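Search Gostik for Kids
Type a word, like "volcano" or "frog"
Go

Why Do Burrs Stick to Your Socks?

By Angus Ormsby

Go for a walk through tall weeds at the end of summer and you will probably bring home some passengers! They are small, brown and prickly, and they love socks, shoelaces and dogs. They are called burrs, and they are some of the best travelers in the plant world.

A burr is a case with seeds inside. Plants can't walk, so their seeds need another way to get to new ground. Dandelion seeds float on the wind. Coconuts can drift across the sea. Burrs hitch a ride on fur.

Look at a burr from burdock through a magnifying glass and you'll see that the tip of each prickle is bent over, like a tiny fishing hook. When a fox or a deer brushes past, the hooks catch in its hair. Later the animal scratches or rubs against a tree, and off comes the burr. If it lands on good soil, a new plant might grow there, a long way from its parent.

From weeds to sneakers

In the 1940s, an engineer in Switzerland came back from a walk with his dog and found burrs all over its fur. He put one under a microscope, saw those little hooks, and wondered if people could make something that worked the same way. It took him years, but he did it! His idea is the hook-and-loop fastener, and you have almost certainly used one.

It comes in 2 parts. The scratchy side is covered in stiff little hooks. The soft side is covered in fuzzy loops. Press them together and lots of the hooks grab lots of the loops. One hook is very weak, but imagine 700 of them all holding on at once!

So why can you open your sneaker so easily? Because you peel it. Peeling undoes one row of hooks at a time. And that great big RRRRIP is the sound of hooks popping out of loops, row after row.

You can find these fasteners on lunch bags, coats, bike helmets, tents and all kinds of straps. 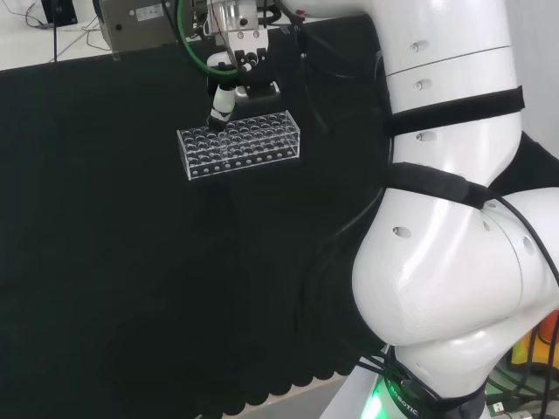
Black fabric straps around smooth white plastic. See how fuzzy the top one is?

Try it yourself

Find an old shoe with a hook-and-loop strap. First, close it and try to slide the strap sideways without lifting it. Hard, isn't it? Now peel it up from the end. Much easier! Next, press some lint or pet hair into the hook side and close it again. What changed? Open and close it 20 times and see if the lint works its way out.

If you go burr hunting, September is a great month for it. Wear long socks!

Newest on Gostik for Kids
How Do Geckos Climb Glass?
The Wind Seeds of Jastberg Hill
What Makes Glue Gluey?
Zippers, Tooth by Tooth

Get our Friday letter! Ask a grown-up to sign you up.

This site uses cookies. Accept / Settings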